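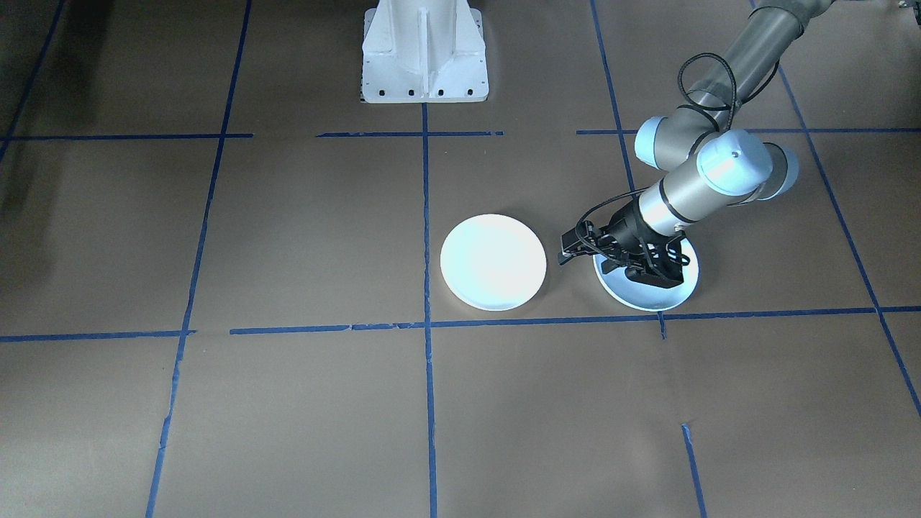 Can a family hold a viewing in the chapel before the fee for the plot has been paid?
A viewing may go ahead once the chapel booking form is signed; the plot fee is due before the burial.

Parutbridge Cemetery Association
Minutes of the April meeting, Fairweather Chapel
Meeting opened at 7:00 pm. A quorum was present. Minutes of the previous meeting were read and approved with one spelling correction.

Question from the floor
The question and answer printed at the head of these minutes were asked and given in open meeting. The clerk will add the same wording to the booking form.

Viewing hours
Evening viewings have been running past closing and the parking lot gate has been locked late. Moved and seconded that evening viewings end at 9:00 pm, with the family allowed to stay while flowers are carried out. Carried.

Burial register
The paper register has been copied as far as entry 2273. Entries before 2000 were checked against the stones in the Grallar section. 2 did not match the dates on the stone. The clerk will write to the families before anything is changed in the register.

Obituary notices
Cuver Funeral Home asked whether notices posted on the chapel board could stay up until after the burial. Agreed. Notices must give the place and time of the service and say where donations should go, if the family wants them. Old notices will be kept in the office folder.

Flowers and wreaths
Winter wreaths still on graves will be cleared at the end of the month. A sign will go up at the lower gate. Members asked that ribbons and cards be saved in the office for pickup. Agreed.

Other business
The hearse entrance needs gravel. Held over until a price is in.

Meeting closed at 8:40 pm.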